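Writing the Rules for a Robot That Does the Wash

A household robot can be bought before there is a settled way to say whether it does laundry safely. The general standards for personal care robots cover contact force, stability and emergency stops. They say little about a glass door left open at shin height, or about a detergent pod on the floor. Manufacturers have filled the gap with in-house rules, and those rules differ.

Fitach, a test laboratory with a small domestic robotics section, has spent the past year comparing them. Its working draft, now in a second round of comments, sets out 30 requirements for robots that load, unload or carry laundry in an occupied home. The draft rests on 2,583 logged trials using machines from two developers, Rondik and Fovus.

"Most of the written procedures we received started at the drum," says Anwara Jayasinghe, who leads the drafting group. "The incidents were mainly in the floor area in front of it."

The draft therefore begins with the floor. It defines a working zone that extends 12 inches past the outermost point of the washer door at full swing. Before the robot enters, it must classify every object in the zone as part of the task, fixed, or unknown. An unknown object stops the task. The robot may ask for help but may not push the object aside, even if its arm is rated for the load.

Baskets are treated as part of the task, with conditions. A basket may stand in front of an open door only while items are being moved in or out. Garments hanging over the rim must be recorded as a snag risk, and the robot may not lift the basket until they are folded in or removed.
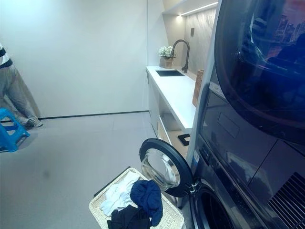 STANDARDS AND PRACTICE

An open front-loader, a basket with clothing over its rim and a person on foot in the same room make up an ordinary case under the draft, and it calls on three clauses at once. The door clause requires the robot to track the door as a moving obstacle for as long as it is off the latch. The basket clause applies as above. The third clause concerns people, and it produced the most comments.

Under the people clause, a person who is walking has priority over any motion of the arm, whichever direction the person is headed. Arm speed drops to the reduced limit as soon as any part of a body is detected. Legs alone are sufficient. Rondik's earlier rule required a detected head or torso before slowing, and the company has since changed it.

Reflective surfaces get their own section. Dark glass dryer doors can return a convincing image of lights or of shapes elsewhere in the room. In early trials one robot halted repeatedly for a person it had found in a door. The draft allows the robot to discount a detection inside a mapped glass surface, provided a second sensor confirms that the space is clear. If the two disagree, the robot must stop.

Step stools fall under "movable household items" along with chairs, drying racks and pet bowls. Their positions may not be stored from one session to the next. Fovus objected on the grounds that repeated mapping lengthens each cycle. The group kept the rule.

Not all of the draft is about motion. Stefanou, which insures appliance service contractors, asked for a clause on records. The robot must keep a log of each door opening, each stop and each manual override, with up to 2,200 events held on the device. Images of people are excluded from the log by default and may be added only by the householder.

Two questions remain open. The first is whether a robot may start a cycle with no adult at home. The draft permits unloading in that case but leaves starting to a later edition. The second is the drum check. All parties agree that the drum must be inspected for children and animals before the door is closed, but they have not agreed on a test object or a pass rate.

Comments on the second draft close in March. Jayasinghe expects the door and basket clauses to go through unchanged, and the drum check to need another round of trials.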